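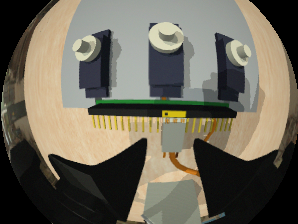
Tanui (software)

Tanui is a motion planning and control package for robot arms that insert cables and connectors. It was written at Stosside by Kibet Lyimo and Noémie Tessier, and is used mainly with simulated workcells before a program is moved to hardware.

Overview

A Tanui program is a tree of short behaviours such as approach, align, push and release. Each behaviour names a controller and a stop condition. The planner handles free-space motion only. Once the fingertips come within 20 mm of the target, control passes to a compliant controller that limits force along the insertion axis.

Perception

Pose estimates come from a wrist-mounted wide-angle view. The lens model is applied to the keypoints after detection, so the image itself is never straightened. In rendered scenes the usual keypoints are the ends of the pin header, the corners of the connector and the tips of both gripper fingers. Cables are not modelled by the detector. Mwanaisha Mutiso added a separate cable mask in August, which the planner treats as a soft obstacle.

Simulation

The standard test set, Jaltero, has 87 rendered scenes with varied lighting, board position and wood or metal bench tops. Shadow direction is randomized. Colour is randomized in 36 of them.

Limitations

Tanui does not recover from a bent pin. Partly hidden cables can be assigned to the wrong connector.

See also
Goselau (scene editor)
Visual servoing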